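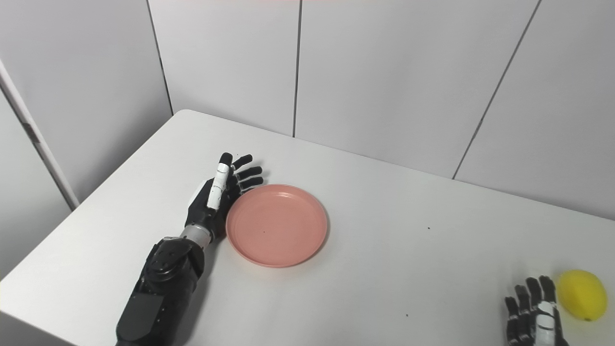

Is a free upright piano worth taking?

Sometimes. It depends mostly on whether the tuning pins still hold, and you can find that out before you rent a truck.

I've tuned and fixed pianos in Merier for 16 years. I get this call every August when people move and the listings fill up. Putting it all in one thread so I can send people the link.

Free pianos cost money. You pay to move it, you pay for a first tuning, usually a second tuning a few weeks later, and whatever the tuner finds in between. Get the moving quote before you say you'll take it.

Ask the owner when it was last tuned. If they say "before my daughter left for college," ask how old the daughter is. A long gap doesn't kill a piano, but it tells you to plan on a pitch raise, and that is an extra visit.

Play every key. All of them, one at a time, bottom to top, softly and then firmly. You don't have to know any music. You're checking that each one goes down, makes a note, stops when you let go, and comes back up.

Write down the bad ones. Put a strip of masking tape on the wood in front of the keys and mark it with a pencil. Don't write on the keys. I have spent a lot of time getting ballpoint out of old ivory.

A few keys that stick are nothing. Swollen bushings, a coin, a paper clip. I've taken out a library card. Sticking keys scare buyers more than anything else and they're usually the cheapest thing on the list.

What should scare you is a note where the strings disagree badly with each other. Most notes have two or three strings. When they're far apart you get that saloon sound. If it's the whole piano, it may only need a tuning. If it's a handful of notes and everything near them is fine, those pins may be loose.

Loose pins mean the block of wood behind them has dried out or cracked. I can sometimes help one or two with a bigger pin or a drop of thin glue. A whole section of them is the end for a cheap upright. Replacing the block costs more than a good used piano.

Open the lid and look in with a flashlight. Rust on the pins and strings means damp. Light surface rust on the pins I can live with. Rust where the strings wrap around the pins means they can break when I bring them up to pitch.

Then take off the bottom panel. There's nearly always a spring clip under the key bed, you push it up and the panel tips out. Look at the floor of the case. Mouse nests, pet hair, water lines. A water line is a no from me.

The soundboard is the big wooden sheet at the back. People have heard that a crack there ruins a piano. It mostly doesn't. If the crack doesn't buzz when you play hard, leave it alone.

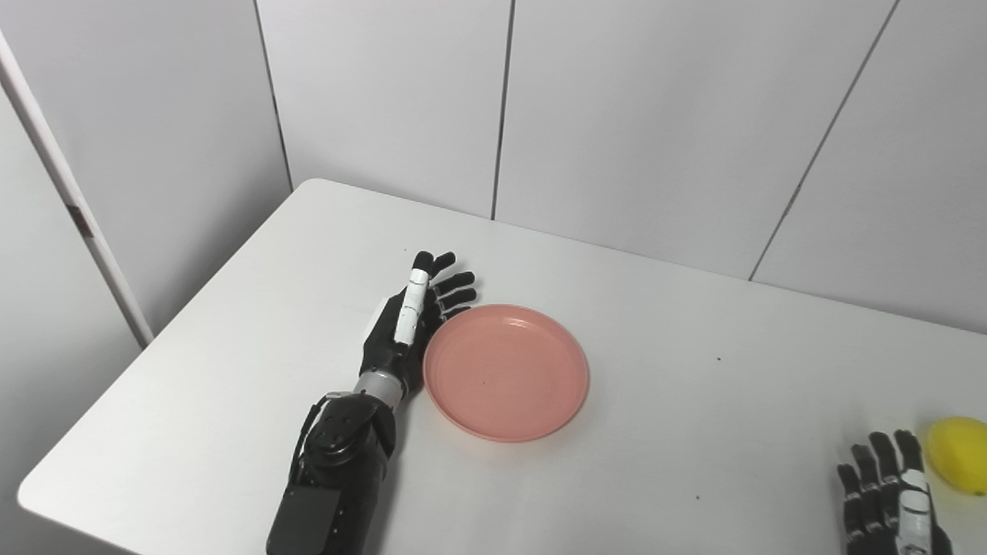 Bridges matter more. Those are the long curved pieces the strings cross over. If you see cracks running from pin to pin along the bass bridge, the low notes will sound dull or rattle, and that repair is shop work.

Somebody always asks about brand. A name helps, but a good name kept beside a radiator for 40 years is worse than a plain one kept in a hallway. I'd take a boring Avotiņš upright with tight pins over most of the fancy ones I get sent photos of.

Age: plenty of pianos more than 100 years old still play. Very few of the ones given away for free do. The good ones stay in the family or get sold.

Spinets, the very short ones. The action sits below the keys and connects with little rods. Any repair takes longer, and some tuners around Tultitz won't take them. Call your tuner before you take one. A taller upright is nearly always the better deal.

If there's one old kind to skip, it's anything with the dampers in front of the hammers. Look for a row of wires hiding the hammers. They're called birdcages. They don't damp well and they take me twice as long.

Moving. Please don't do it with two friends and a pickup. The weight is all in the iron plate at the back and it tips backward. Žydrūnas Pētersons has moved most of my customers' pianos and he still asks for photos of every step and every turn before he gives a price. Send him the photos.

Measure the stairwell at the landing. Doorways are easy. It's the turn that stops you.

Where to put it: inside wall, away from vents, radiators and direct sun. If the only spot you have is over a floor register, close the register or get a deflector. It's a few bucks at the hardware store.

Then wait. Give it two or three weeks in the room before I come out. The wood has to get used to your air. If you have me tune it the day it arrives, you'll be paying me again by the end of the month.

Humidity does more damage than playing does. A cheap gauge on top of the piano is a good buy. Steady is what you want, even if the number isn't perfect. In my own front room I run a humidifier all winter and I fill it when I make coffee.

Yanling Qin asked what she should tell her students' parents when they can't afford much. Tell them to pay a tuner to look at it first. I charge for 15 minutes if it's on my way and I've talked a lot of people out of a lot of pianos.

She also asked whether a digital one is fine for a beginner. It is. Weighted keys, full length keyboard, a pedal that stays put on the floor. Better than an upright with six dead notes.

If you already took one and it turned out bad, don't feel stupid. Call before you call the dump. Parts get reused. I've pulled good key sets and bench hardware out of pianos that were never going to hold a tune.

Replying to a few at once: I don't do player pianos. Kadri Vasiliauskas does, and she's booked well ahead, so write to her early.

And for whoever asked about the bench: check the leg bolts. They work loose. Half-inch wrench on most of them, snug, don't crank it.

Will add the list of questions to ask a seller tonight, after my last tuning.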